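Visita al taller de Tosa, octubre

Salimos el viernes a primera hora. La nave tiene 1.652 metros cuadrados repartidos en 2 plantas; el recorrido se limitó a la baja, donde están los puestos de montaje ligero. Cada puesto combina mesa de madera clara y panel perforado gris. La herramienta de mano se guarda en el panel.
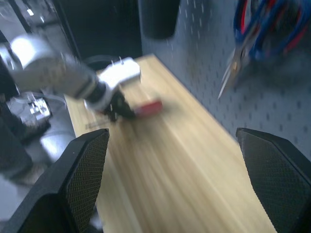 Mesa y panel perforado, en las dos tomas.

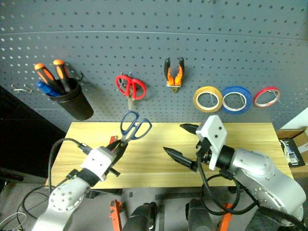 Wilson Ospina objetó durante la visita que el panel perforado solo compensa si cada útil tiene un gancho fijo, y que en Castaño acabaron retirándolo porque los ganchos se soltaban al tirar de las tijeras. En Tosa responden que usan un retén atornillado por detrás y que revisan la fijación una vez al mes.

El criterio de colocación es por frecuencia de uso. Tijeras y destornilladores van a la altura de la mano; las cintas, en fila y clasificadas por color. Los destornilladores comparten un vaso cilíndrico, solución cómoda pero que obliga a mirar la punta antes de elegir.

El inventario de la planta suma 2.219 referencias, de las cuales 182 corresponden a herramienta de mano. Los tableros se tratan con Cera dos veces al año. No pudimos ver el almacén.

Próxima visita: Cirkesberg, sin fecha.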